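Gekance Beverage Development -- Progress Report to the Vurkdale Small Producers Fund
Second reporting period, closing end of April

1. Status

Work packages 1 and 2 are complete. Work package 3 (serving trials) is under way and is running three weeks behind the original plan. Work package 4 (written serving guide for small venues) has been drafted in outline only. Spending is within the approved budget and no transfer between cost lines is requested.

2. Work completed in the period

The base syrups were reformulated twice. The first version of the citrus base separated after nine days in cold storage and was dropped. The second version, recorded in our batch book as Ciluno 2, uses less pulp and a finer strain. It has held for 24 days without visible separation and is still under observation. The berry base needed a smaller change: sugar was reduced and the acid level raised to match. The ginger base is unchanged from the previous report.

A total of 67 trial drinks have been mixed and scored. Each was rated on sweetness, acidity, finish and appearance by a panel of five tasters. Scores were entered on paper sheets and copied to the shared workbook the same afternoon. Two sheets were unreadable and the drinks were mixed again.

Storage tests at the Tambunan site started one week late because the second refrigerator failed its temperature check. A replacement thermostat was fitted and the unit has stayed within limits. The late start does not affect the final test date, as the slack in the schedule covers it.

3. Serving trials

The trials cover the full preparation of a drink at a small counter, from measuring the base to handing over the glass. The aim is a method that one person can follow with ordinary bar tools and a work area no larger than a standard side table. 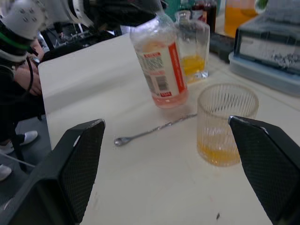 Stirring order has had more effect on the result than we expected. When the syrup goes in last, it settles and the first few sips are thin. When it goes in first and is stirred before any soda is added, the drink scores higher for sweetness at the same sugar level. A shallow layer of orange-yellow liquid in a ribbed tumbler, with the long bar spoon laid down on the table next to it, is easy to judge by eye, and the fluted sides have not made the level harder to read for our panel. Plain glasses were tested for comparison and gave no better accuracy. The guide will therefore allow either type. It will also call for a spoon rest, as setting the spoon directly on the white tabletop adds a wiping step after each drink.

Bottle choice is still open. Plastic bottles are lighter and cheaper to replace, but the narrow-necked glass bottles pour more slowly and gave less overshoot in the measuring tests. We propose to run both types through the remaining trials and report the spill and overshoot figures side by side. Labels must face the person pouring. In two trials the wrong base was picked up, and both times the label had been turned to the back.

Ice is handled as a separate step and was not scored in this period.

4. Costs

Glassware and bottles were purchased at 900 dollars, against a planned figure of 1,100. The difference is being held for replacement of broken items. Ingredient costs are on plan. Panel payments will rise slightly in the next period, when up to 200 further servings will be prepared for venue staff and invited guests.

5. Open issues

-- Shelf life of the berry base beyond six weeks is not yet known. Samples are set aside.
-- The supplier of the small glass bottles has changed the cap size. Old and new caps do not fit each other, and existing stock must be kept apart.
-- One of the three partner venues has asked for a shorter guide, no longer than two pages. The outline currently runs to five.

6. Next period

Serving trials will continue with the two remaining stirring orders and the bottle comparison. The first full draft of the serving guide will be sent to the partner venues for comment before the next report. We ask the Fund to confirm that moving the guide deadline by three weeks is acceptable under the grant terms. The final report date would stay as agreed.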